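Sorting Mixed Items in a Shared Storage Bin
Project report, Lutstead
Student: Laine Žukauskas
25 July 2023
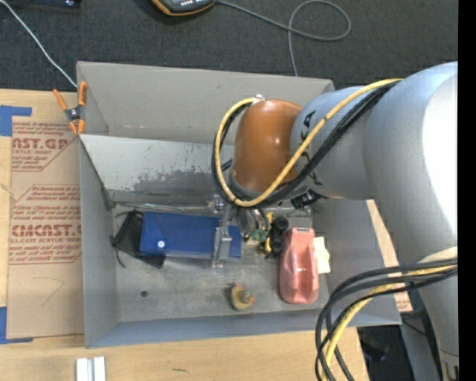
Figure 1. The gray bin on the wooden table, with a blue box and other mixed items inside.

1. Background

In our study building the small things from the shared rooms are kept in large bins. When a person needs one item, she must often move many others. My project asks a simple question: how should different items be placed in one bin, so that each can be found and taken out easily? The project was named Relow by my group before I joined it, and I kept the name.

2. Items and method

I used one large rectangular bin on a table. The items were chosen to be different in shape and stiffness. Figure 1 shows a blue rectangular box lying lengthwise, and at its left end a crumpled black item with a thin strap. A small black and yellow object is also in the bin.

I compared 2 ways of packing. In the first way, called "free", the items were put in without any order. In the second way, called "Zaki" after the storage room where we first tried it, stiff items go in first and soft items are folded and placed on the side. Each way was repeated on 3 days in April by the same students. After every packing, one student was asked to take out a named item, and I wrote down which other items had to be moved.

3. Results

The soft items made the most difficulty. A strap can go under a box, and then the box must be lifted before the strap is free. With the free way this happened often. With the Zaki way it was less frequent, but the packing itself took longer and some students did not like to fold things.

Boxes were easy to find in both ways. Small dark objects were hard to see when they were close to dark fabric — this I did not expect at the beginning.

4. Limits

Only one size of bin was used, and all students knew the items already. A new user would probably need more time. I also did not test a full bin.

5. Next work

I would like to repeat the test with a divider in the bin and with straps tied before packing. The record sheets are kept in the Skomik folder of our group.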